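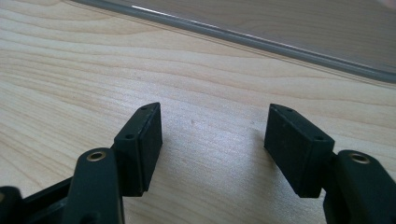 Section 2: Site Visit

2.1 Purpose of the visit

Our group is designing a two-finger gripper head for the course project. Before fixing the shape of the fingers we wanted to handle a working one, so we asked to attend the open day at the Keane workshop on August 28, 2023. The Felell team was showing its hand-held gripper there. We had 30 minutes at the bench, followed by a short talk for all visitors.

2.2 What was shown

The Felell tool is carried in the hand and has no arm behind it. A person moves it to the object, closes the fingers, and a camera on the tool records the work from close up. The recordings are later used to train a robot arm to do the same job. The presenter told us that one task needs 417 recordings before they start training, and that the team plans to reach 2000 across all tasks by March.

Each finger ends in a black rectangular block with a flat grip pad on its inner face. Screw holes are visible in the blocks. The linkage arms are also black, and their rounded ends carry brass-colored bushings. In our first drawing the pins ran directly in the printed plastic, and we have now added a bushing at each joint.

The work surface was a pale wooden tabletop with a large clear panel lying on part of it. The wood grain shows through the panel, and from some angles the gray edge was the only thing we could pick out easily. We had planned to test our own gripper on cardboard boxes only. Clear sheet has been added to the test list in Section 4.

2.3 Trying the tool

Each of us had a turn at opening and closing the fingers with nothing between them. The hand force needed was lower than we expected. Keeping both pads at the same height over the table was harder, and two of us touched the wood with one block before the other. The presenter said new users usually need 8 practice runs before their recordings are kept.

2.4 Questions for follow-up

We did not find out what the pads are made of. The presenter knew only that they are bought in from Britolska as sheet and cut to size. We have written to ask for the grade. We also want the full opening width, to compare with the Gronier gripper in our lab. Neither value is needed for the first print, and the drawings in Section 3 use our own estimates.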